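Griris-list: neighborhood tool libraries and repair groups
Subject: Re: late returns and the deposit question
Date: Apr 29, 2026

On the list last week someone wrote:

> We are thinking of dropping the deposit and going to
> reminders only. Our late rate is bad either way. Has
> anyone tried this for a full year, and did you lose
> many tools? Also, what do you do about blades and
> bits that come back dull?

We dropped ours at Stornine a little over a year ago, so I can answer most of this. The deposit was 15 dollars on anything with a motor and nothing on hand tools. It brought in very little and took up a lot of desk time, mainly in giving it back. People paid in cash, then a brother or a neighbor returned the tool, and we had to work out who was owed the money.

Last year we made 791 loans without a deposit. Of those, 19 came back more than two weeks late, and four tools did not come back at all. The year before, with the deposit, we lost five. I would not read much into a difference of one. What I can say is that the money was not what got tools returned. 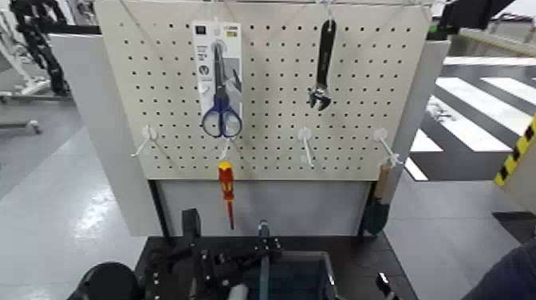
Pegboard with scissors, wrench and screwdriver.

What helped was changing the reminder. The old one went out the day after the due date and read like a parking ticket. The new one goes out two days before and asks whether the person needs more time. Most of them do, and they get another week if there is no hold on the item. A good share of our old late returns were people who only wanted the extra weekend and did not know they could ask for it.

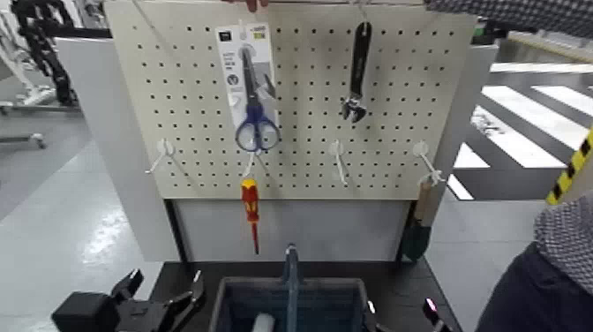

Hand tools are a separate problem, and I would keep them out of the late policy altogether. We lend them for three weeks and send one reminder. It costs more in effort to chase a screwdriver than to replace it. An adjustable wrench like the black one with the silver jaw is borrowed all the time, and it can come back a month late without anyone at the desk noticing. Tile saws and sanders are the ones with a waiting list, and those are the ones worth a phone call.

On dull blades, we stopped lending consumables. Borrowers buy their own sandpaper, saw blades and drill bits, and we keep a sheet at the desk saying which size fits which machine.

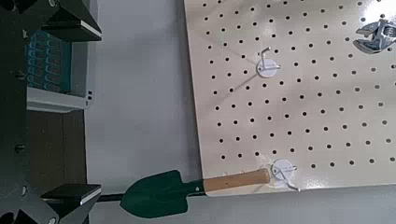 There were a few complaints in the first month, mostly from people who had borrowed a sander on the old terms and expected the paper to come with it. After that it settled down. We do still lend masonry bits with the hammer drill, and we write off the ones that come back burned.

The other thing we changed was the suspension rule. It used to be automatic after one late item, and it caught our most regular borrowers. Now it takes three in a year, and a person makes the decision. I raised this at the Arkska meetup and not everyone agreed.

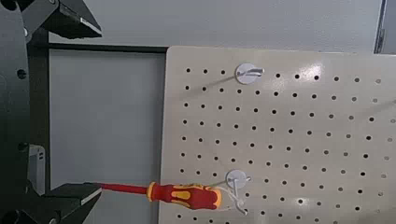
Imani Langat thought three was too many for a small collection. With only 100 items on the shelf, she said, one person holding a tile saw through April means that no one else gets to do a bathroom that month, and she would go to two and make exceptions by hand.

That is a fair point, and if our collection were that size I would probably do the same. Lemaire Street has one late item as the limit for motors and no limit for hand tools - that might suit a group that is just starting out.

I can send our reminder wording and the blade size sheet to anyone who wants them. Write to me off list and say whether you need them as plain text.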